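Clothes Rack Questions, Answered
Last updated Feb 6, 2022

I get a lot of mail about the open rack, so I'm putting my usual answers on one page. I live in a small apartment with exactly one closet, and the closet belongs to the vacuum and the winter coats. Everything else I wear hangs out in the open. If your question isn't on here, write to me anyway, I like getting them!

Why a rack and not a dresser?
I had a dresser. I wore whatever was on top of each drawer and forgot the rest (I found a pair of pants in there I had bought twice). With a rack I see it all when I walk by.

How much do you keep on it?
28 pieces, tops. I went through everything I owned last July and counted 112, which was embarrassing, and it took me most of the month to get down to a number I could live with. Socks and underwear don't count. Don't write to me about socks.

Which rack do you have?
Mine is a Wedska, secondhand, and I don't think they make that size anymore. Get one with a metal rail and feet that spread out wide. My first one had skinny little feet and went over one night with everything on it, and I thought somebody had broken in.

Does everything get dusty?
A little, yes. The things I wear every week never get the chance. For the dressy stuff I pull an old pillowcase over the shoulders with a hole snipped for the hook. Ugly, works great.

Do your hangers have to match?
Oh no. People feel strongly about this one! I've bought the matching velvet kind and they're fine, but they grab at knits and I was always fighting with them. Plastic is cheap and wipes clean, and I've gotten fond of mixing colors. A reader named Roald Fjeld wrote to tell me he uses one color for work clothes and another for weekends, and I stole that idea for a while until I ran out of the weekend color.

How do you hang a polo shirt without wrecking the collar?
This is my most-asked question, so it gets the long answer. Don't shove the hanger down through the neck. I did that for years and every collar I owned went wavy. Undo the buttons first, all of them, then bring the hanger up from the bottom hem with the hook leading, and let the hook come out at the collar. Settle one shoulder, then the other. Give the shirt a tug on both sides so it isn't all bunched in the middle, and flip the collar down with your fingers.

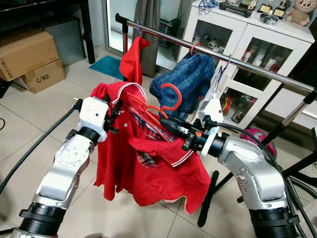 Once it's on the rail I do up just the top button, and that's enough to keep the shirt from sliding off to one side. If the shoulders poke out in little points, your hanger is too wide. Try a kid's size, or fold the shirt and put it on a shelf.

What about jeans?
Fold them over a hanger, lengthwise first if you want a neat leg. I used to clip them at the waist and got dents in the denim that stayed through 2 washes. Heavy pairs go near the end of the rail by the post, where it sags less.

Can I layer two things on one hanger?
Sure, if you wear them together. I keep a tank under a cardigan that way all summer. More than two and you're back to forgetting what you own.

How often do you redo the whole thing?
4 times a year, with a podcast on. I take everything off, wipe down the rail, and put it back with the stuff I've been ignoring at the front. Whatever I ignore again goes in the donation bag by the door.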